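Hanging Shirts in a Narrow Wardrobe
Posted by Mohcine Tawfik

A short rod holds fewer shirts than its length suggests. Sleeves and shoulders need clearance, and knit fabric creases where it presses on the side wall. Allow 2 inches between hangers. Up to 7 shirts is a workable load for a 14-inch rod — past that, fold the rest.

Move overflow to a wall hook and keep it to one garment. Mount the hook on the inner side wall, high enough that the hem clears the base.

Maroon garment on the rod, white T-shirt separate, then the closed doors and the seating near the kitchen counter:

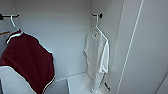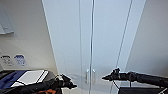
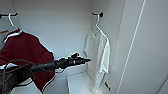
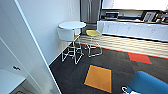 Dark reds can transfer dye to white cotton when either is damp. Let both dry completely before they share a closet. Button or zip the collar first, then set the hanger in from the hem so the neckline does not stretch.

Check the doors once a year, in March if you rotate clothes then. Tighten loose handle screws by hand — a power driver strips particleboard quickly. Wipe the interior with a barely damp cloth and leave both doors open until the panels are dry.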